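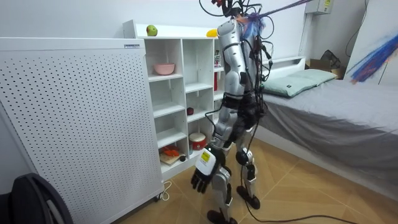

Okay, minutes for the Durel fault meeting, 6 March 2026, typed up by me again as I was the one holding a pen. Present: me, Jonatan Viklund, Kha Khúc, and two people from Broritz on the phone who kept going on mute (sorry if I've missed something you said!). We started with Tuesday's stop in the Bloxham bedroom, the one where Durel lost its left leg mid-step and sagged into the straps. Kha had walked through the room before the meeting and wanted to talk first about the black cable that runs out from under the robot and across the floor tiles. Her point was that anyone coming round the end of the bed in a hurry could catch it, and so could a foot, robot or human. We all agreed that's a problem whatever caused the leg fault, so it's action one below.

Shares: 17 Comments: 3

What happened, as best we have it. Durel was on its way over to the shelves to pick up the apple. It got partway, the left knee went slack, and the straps took the weight. Jonatan hit the stop. No one was hurt, nothing got broken, and the lemon didn't even roll off (I was pleased about the lemon). The log says the knee drive stopped answering for 61 milliseconds and then came back as if nothing had happened. Jonatan has tried to repeat it and gotten the same dropout on 3 tries out of 15, always when the knee is bent and turning at the same time.

Jonatan thinks it's a connector. He had the knee cover off on Wednesday and found one plug he could wiggle with a fingernail. Broritz think it's the new Mondier drive software, as they've had a report from another customer that sounds similar. They wouldn't say who. We went back and forth on this for a good while and I'll spare you most of it! Where we landed: reseat the plug first, leave the software alone, run the same walk again. If it still drops out, put the old software back on and run it once more. One change at a time, please, Jonatan (he laughed, but I mean it).

Kha then asked why the arm stayed live when the leg quit. Good question, and I didn't have an answer. The arms and legs have separate fault trips, and the arm one never fired, so the hand was still reaching for a moment while the body was going down. Broritz say the two can be tied together with a settings change and they'll send the steps. Until that's in, everybody stays back past the foot of the bed while Durel is walking. No exceptions, and that includes me popping in to move the fruit.

We also talked about whether to walk it at all before the straps get looked over. I said no, Jonatan said one slow walk would be fine, Kha said no. So, no.

Actions:
Floor cable rerouted along the wall or covered (me)
Straps and their fixings checked, then signed for in the book (Kha)
Knee plug reseated, repeat the walk once Kha has signed (Jonatan)
Settings for the shared arm and leg trip (Broritz)

Jonatan asked if we could have the next one somewhere with better chairs. Noted. We'll meet again when the repeat walk is done, or sooner if Broritz hear back from Mondier.

This site uses cookies to remember your settings. Accept / Manage

Comments (3)

Kha Khúc: Straps checked this afternoon. One buckle has a worn edge so I've ordered a replacement. Please don't walk it yet.

Jonatan Viklund: Fine, fine. Plug is reseated and I've marked it with paint so we can see if it backs out again. For the record I only asked for one SLOW walk.

Broritz support: Settings steps are coming Monday. Can you send us the full log too, with the runs that passed?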